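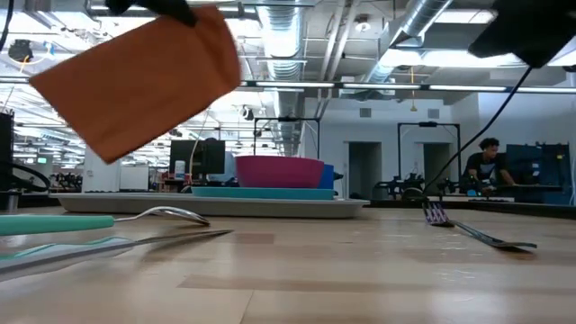 Duarte Salgueiral
4 de maio de 2020

O formato de imagem é um dado da obra

Um filme fotografado em 1.37:1 e exibido em 1.78:1 sem barras laterais perde quase um quarto da altura da imagem. A conta faz-se com uma divisão e o resultado não depende do gosto de quem vê. Apesar disso, a ficha técnica da maioria dos catálogos de vídeo por subscrição continua a omitir o formato, ao lado de campos preenchidos com zelo, como o «estado de espírito» do título ou a percentagem de afinidade com o espectador. Defendo que o formato de imagem deve constar da ficha com o mesmo estatuto da duração e que uma cópia reenquadrada deve ser identificada como tal.

O caso que me levou a escrever é o da coleção de clássicos da Ollow. São 139 títulos, todos disponibilizados como ficheiros de 16:9. O contentor em si nada tem de errado: uma imagem de 1.37:1 cabe perfeitamente dentro dele, com barras pretas à esquerda e à direita. O problema está nas transcrições que ocupam o contentor inteiro. Comparei nove filmes da coleção com edições em disco de proveniência conhecida. Em quatro, o enquadramento correspondia. Nos outros cinco havia corte, e em dois deles o corte variava de plano para plano, sinal de que alguém reposicionou a janela à mão para salvar cabeças e legendas incrustadas.

Nove títulos não são uma amostra representativa e não pretendo extrapolar. Bastam para mostrar que as duas situações coexistem no mesmo catálogo, sob a mesma designação de «versão restaurada», sem que o assinante disponha de meio para as distinguir antes de carregar no botão.

O argumento habitual a favor do reenquadramento é o da preferência do público, que não gostaria de barras pretas. Admito que uma parte não goste. Mas a preferência é quase sempre medida com a pergunta errada. Se se pergunta a alguém se quer que a imagem preencha o televisor, a resposta tende a ser afirmativa. Se se mostra o mesmo plano nas duas versões, lado a lado, a questão muda de natureza, pois torna-se visível o que sai. Não conheço nenhum operador que publique resultados do segundo tipo de teste.

O segundo argumento é mais sério. Muitos filmes dos anos cinquenta e sessenta foram rodados com a janela da câmara aberta e compostos para uma máscara aplicada na projeção. Nesses casos, o negativo contém mais imagem do que a prevista para a sala, e mostrar tudo pode ser tão incorreto como cortar demasiado: aparecem microfones, carris, o limite superior do cenário. Daqui conclui-se, por vezes, que o formato é uma convenção elástica e que qualquer escolha razoável serve. A conclusão não decorre da premissa. Que o formato correto exija investigação – folhas de laboratório, marcas no visor, instruções enviadas aos projecionistas – é uma razão para a fazer e para a documentar.

A edição que a Verbeke lançou em dezembro de «Votwood» é um bom exemplo de documentação. O filme tem 83 minutos e circulou durante décadas em 1.37:1 na televisão e em 1.85:1 em cópias de repertório. A edição adota 1.66:1 e dedica duas páginas do folheto a justificar a opção. Tenho reservas quanto a um dos argumentos, o que se apoia na posição do genérico inicial, dado que os genéricos eram frequentemente compostos com margem suficiente para várias máscaras. Mas posso discordar porque a decisão está escrita. Na versão da Ollow, com 1.78:1, não há nada de que discordar: o campo não existe.

Acresce a questão da duração, que serve de termo de comparação. Nenhum serviço retiraria cinco minutos a um filme sem o declarar, e quando o fez, no passado, o protesto foi imediato. A perda de área é tratada com mais tolerância por ser distribuída ao longo de toda a obra. Um corte lateral constante elimina interlocutores em planos de conjunto, transforma um plano de dois num plano simples e altera a distância aparente entre figuras. São operações de montagem, ainda que executadas por um técnico de vídeo.

As salas também não estão isentas. O ciclo de repertório da Gonine apresentou 78 sessões na última temporada e, em pelo menos uma delas, um filme em 1.37:1 foi projetado com a máscara de 1.85:1, com as testas cortadas do princípio ao fim. A diferença é que numa sala se pode sair e avisar a cabina. Foi o que fiz, e disseram-me que a objetiva adequada estava em reparação. A explicação era aceitável, a ausência de aviso na bilheteira nem por isso.

O que proponho é modesto e tem um custo baixo. Dois campos na ficha: formato de exibição original, com a fonte quando haja dúvida, e formato da cópia disponibilizada. Se os valores diferirem, uma menção explícita a «imagem reenquadrada», colocada junto da duração e da língua. Os ficheiros entregues pelos laboratórios trazem habitualmente essa informação nos relatórios de controlo de qualidade, pelo que, em muitos casos, bastaria transportá-la de uma base de dados para outra.

Quem preferir a imagem cheia pode usar a função de ampliação do televisor, que existe em quase todos os modelos e é reversível. O corte feito na origem não o é.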